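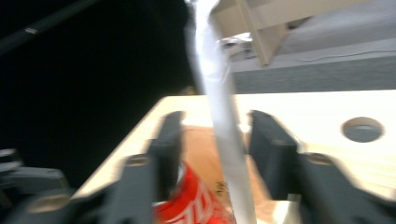 Marum is a form of flood-recession farming practised on the eastern shore of Lake Gisia, in the Wavusari lowlands. Crops are sown in the damp ground left behind as the lake draws back after the rains, and they grow to harvest almost entirely on the water held in the soil. The word is used both for the system as a whole and for the pair of low earth arms that stand at the lakeward end of each field. Seen from the top of the slope, the arms lie angled toward each other with an open gap between them. Through this gap (the "mouth") the last of the floodwater leaves the field, and the speed at which it leaves decides a great deal about the season that follows.

Few farming systems get so much out of so little. A well-kept marum field needs no pump, no canal and hardly any bought fertiliser, and in a good year it carries a thick stand of sorghum right through a dry season in which the land just above the flood line is bare dust.

Name

In the lakeside dialect marum means "held back" and is also said of a person who is slow to leave a party. Older maps write it as marrum or maroum. On the western shore, where the banks are steeper and the practice is less common, farmers call the same fields amaral, after the village of Amaral where the largest group of them is found.

Setting

Lake Gisia is shallow and its shore is very flat, so a small change in level covers or uncovers a wide strip of land. The lake starts to rise in June and stays high until the feeder rivers slacken. The retreat is slow at first, then quick, then slow again. Farmers divide the shore into three belts according to when it comes out of the water: the high belt, which is uncovered first and dries fastest; the middle belt, which is the most prized; and the low belt, which may not be uncovered at all in a wet year.

Soils in the middle belt are dark, cracking clays with a thin skin of fresh silt. They take in water slowly and give it up slowly, and this is the great secret of the whole system. Sandy patches occur near old river mouths and are generally left to melons, which do wonderfully well there.

Layout of a field

A marum field is a long strip running down the slope. Its sides are marked by knee-high ridges, and at the bottom the ridges turn inward to form the arms. The arms do not meet. The mouth between them is left open while the lake is falling freely and is partly blocked with bundled reeds when the farmer wants the water to linger.

Arms are built of clay dug from inside the field, never from outside it, because a pit on the lakeward side will undercut the bank. The clay is laid in lifts and trodden firm. On older fields the inner face is planted with couch grass, whose roots bind it so well that a bank may go 11 years without being rebuilt. New banks slump easily and have to be patched after each flood.

Neighbouring fields often share a ridge but never a mouth. Where two mouths would discharge at the same point, one is shifted sideways and a short drain, called a tongue, leads the water clear. Disputes about tongues are old and plentiful, and there are songs about several of them.

The farming year

Work begins while the field is still under water. Farmers wade or pole out to pull floating weed off the ridges, since a mat of weed left to settle will smother the seedbed. Once the ridges stand clear, the reed bundles go into the mouth. How tightly they are packed is a matter of judgement, and families hold strong opinions. Water that leaves too fast takes the silt with it. Water that stays too long sours the ground, and the first sowing rots.

Sowing follows the water's edge down the slope. The sower makes a hole with a long pointed stick, drops in the seed, and closes the hole with the heel. Holes are deeper than in rain-fed farming, as the seed must sit in moist clay below the crust. On the middle belt a depth of 13 centimetres is usual for sorghum, and beans go in shallower. The top of a strip may be showing green shoots while its foot is still a sheet of water with herons walking about in it, a lovely sight in the early morning.

Weeding is done twice. The first weeding also breaks the surface into a loose crumb, which closes the cracks and keeps the moisture in. After the second, the field is left mostly alone apart from bird scaring. Harvest starts at the top of the strip and works downwards, in the order of sowing.

Crops

Sorghum is the main crop. The local types are tall, loose-headed and deep-rooted, and they ripen on a surprisingly small amount of water. The best known is a red-grained kind called late sister, which has a bitter seed coat that birds dislike. Cowpeas are sown between the sorghum rows and supply both leaves and beans. Bottle gourds and melons are grown on the ridges, where their vines shade the clay. Sweet potato is planted on the low belt in years when it is uncovered early enough.

Stubble is grazed after harvest. Herders from the uplands bring cattle down by agreement with the field holders, and the dung they leave is washed into the soil by the next flood. Fish also form part of the yield: small catfish are trapped in the mouth as the water drains, in baskets set between the arms.

Tenure

Fields on the high and middle belts pass down through families. The low belt is treated differently. It is shared out afresh each year by drawing marked sticks, and a household may draw no more than 2 strips. A newcomer who helps to rebuild a neighbour's arms gains the right to take part in the draw the following year, and a good many of today's established families first came to the shore in this way.

Study and revival

The first full account was written by the agronomist Fumiko Kamata, who spent several seasons on the eastern shore and drew careful plans of the banks. She argued that the narrow mouth had been developed mainly to catch silt. Tomás Garcia, working later at Amaral, thought that fishing came first and that the benefit to crops was noticed afterwards. The question is still open, and both views have lively supporters on the shore itself.

Marum declined when upstream weirs made the flood smaller and less regular. Many banks were ploughed out for pumped vegetable plots, some of which were later given up when fuel became dear. A survey led by Matilde Pinheiro and completed on September 30, 2020 recorded 70 working fields, along with the remains of many more visible as faint lines in the clay. Several have since been brought back into use, often by younger farmers who learned the treading of the banks from their grandparents.

Current work centres on the reed bundles. King-fai Fung has tested a wooden board that slides in a slot across the mouth and can be raised a little each day. It gives finer control, though farmers point out that reeds are free, and that a board cannot be fed to goats at the end of the season. Some households now use a board for the first days of the retreat and reeds for the rest.

See also

Flood-recession agriculture
Deep sowing
Basket traps
Lake Gisia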